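Prodport Kitchen Working Group
Minutes, February meeting, 2:00 p.m.

1. Minutes of the last meeting were approved with one correction to the parts list.

2. Steamer task. Luminița Olteanu reported on the Muli arm at the Drultitz test kitchen. Loading dumplings remains slower than by hand, and staff still set up the pot and wipe down. The log now holds 528 attempts. She does not consider the task ready for unattended use.
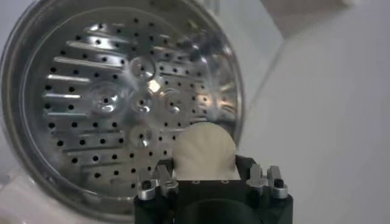 Dumpling at the gripper, in front of the perforated steamer plate.

3. Other chores. Folding towels with Flakley was discussed. Members agreed it is not worth floor time until the steamer work is finished. Dish sorting was deferred.

Action: L. Olteanu to run the steamer task for 6 more shifts and bring the times to the next meeting.

Adjourned at 4:00 p.m.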